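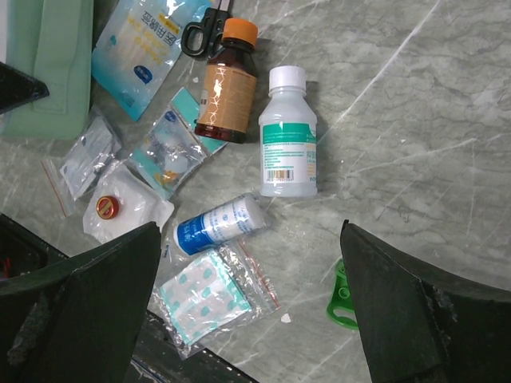
First-aid supplies on the marble top, looking out between the gripper fingers.

Splitting the packing task into shorter pieces
22 May 2025

I finished the second round of training on the first-aid kit task this week, and the numbers are good enough to write up. The task is the same as before. There is a soft case with a zip, a pile of supplies, and two arms. The arms have to put the supplies in the case and close the lid.

For the first round I treated each demonstration as one long recording. The policy learned from the whole thing, start to finish, with one instruction at the top. We have 622 demonstrations, all collected by the Nondis group at our Ballthorpe lab, and I used every one of them. The result was 60 successes in 100 trials.

Most of the failures looked alike. The arm would place an item, back off, and then go for the same spot again as if the item were still on the table. The long recordings contain a lot of moments that look nearly the same but need different actions, and the policy had no good way to tell which part of the job it was in.

For the second round I cut each recording at every change of contact. A piece starts when the gripper closes on something or lets go of it, and it ends at the next change. Each piece gets its own short instruction, such as "pick up the scissors" or "place the bottle." The cutting is done in Jamden, our labeling tool, from the finger position signal. I then went through the cuts by hand and fixed the bad ones.

The bad cuts were mostly on soft things. When a gripper closes on a bottle the signal stops sharply. On cloth it keeps creeping, and the tool either cuts too late or cuts twice. I ended up adding a second check on motor current, which helped with the pouches and the gauze. It did little for thin fabric, so those I still mark by eye from the wrist view.

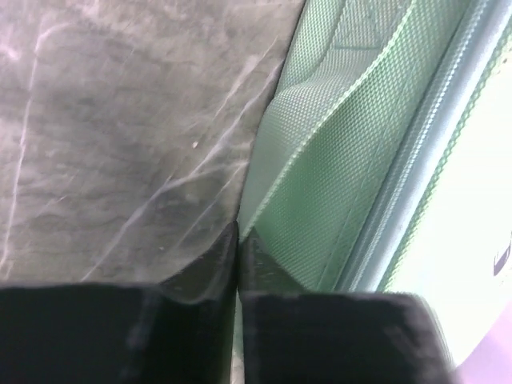 A reader wrote in after my last post to ask whether the gain would come from the cutting at all, or just from having more instructions in the data. It was a fair question and I hadn't tested it. So I ran a version with the short instructions added but the recordings left whole. It scored the same as the first round. The cut version got 70 in 100 with the same network and the same training time.

Ten extra successes is a modest gain, and with that many trials I wouldn't lean on it too hard. What I trust more is the change in how it fails. The repeated reaches to an empty spot are mostly gone. What remains is closing the lid, where one arm has to hold the case still while the other brings the lid over.
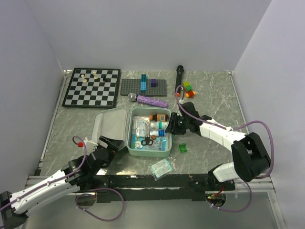 That step needs both arms to agree on timing, and my cuts are made per arm. If the left gripper closes a moment before the right one, the two get different pieces with different instructions, and the policy sees a mismatch that means nothing. I plan to merge any cuts that fall close together across the arms and train again.

The other thing to try is the Gyamfi setup, where our second pair of arms is mounted farther apart. I have booked it for June. The labels should carry over without changes, but the finger signal will need its thresholds set again before I can cut anything there.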